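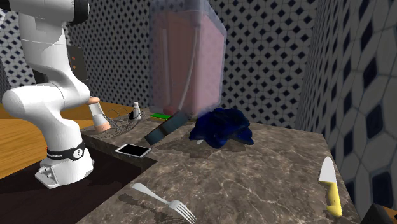 Escena simulada de la demostración: el brazo junto a la encimera, con el móvil, el tenedor y el cuchillo de mango amarillo.

Preguntas frecuentes sobre la jornada de puertas abiertas de Femum
Última actualización: 12/5/19

¿Qué se enseña en la visita?
El trabajo con brazos robóticos en cocinas simuladas. Se proyectan escenas de encimeras con objetos mezclados (cubiertos, botellas, paños, cables) y el equipo comenta cómo se plantea cada tarea de recogida.

¿Se ve un robot real?
En la sala Dillow, no. Todo lo que se muestra allí está generado por ordenador. El taller Szekeres queda fuera del recorrido hasta enero.

¿Cuántas escenas hay?
La biblioteca Surnus reúne 1.089. En la demostración se usan 26, siempre las mismas en todos los pases.

¿Por qué hay tantas cosas en la encimera?
Interesa practicar con superficies desordenadas. Un paño arrugado o un cable enredado son más difíciles de agarrar que una botella de pie.

¿Puedo manejar el brazo?
Sí, al final del pase. Hay dos puestos con mando y se accede por orden de llegada — no se reservan.

¿Hace falta inscribirse?
Sí, mediante el formulario de esta web. El aforo total de la jornada es de unas 525 personas.

¿Pueden ir niños?
Sí, acompañados de un adulto.

¿Se pueden hacer fotos?
En la sala Dillow sí, sin flash. En los pasillos no.

No puedo ir. ¿Cómo anulo la plaza?
Con el enlace del correo de confirmación. La plaza pasa a la lista de espera.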